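Handgreifer oder Fernsteuerung zum Vormachen?

kushnir_fan
Moin, ich will meinem Arm beibringen, Becher zu stapeln. 11 Durchgänge per Gamepad gemacht und jeder sieht anders aus :( Lieber mit Handgreifer?

Drirholm
Ja! Mit der Hand bist du viel flüssiger. Der Pundeo kostet halt 399 Euro.

dutedgate
Seh ich anders. Per Fernsteuerung machst du nur vor, was der Arm auch kann. Mit der Hand verrenkst du dich und er kommt nie hin.

Drirholm
Dann halt langsam führen, ging bei mir nach drei Abenden.

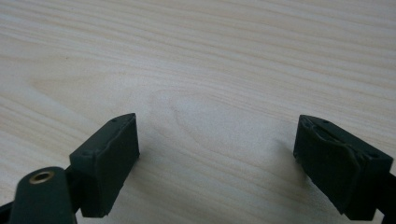 Drirholm
Bei mir fängt jeder Durchgang gleich an, das hat am meisten gebracht. Backen weit auf, Tisch dazwischen frei, und ich peile mit der Mitte das Oval in der Maserung an (spart das Klebeband!). Erst dann kommt der Becher hin.

dutedgate
Und wenn du den Tisch wechselst?

kushnir_fan
Probier ich heute Abend, danke euch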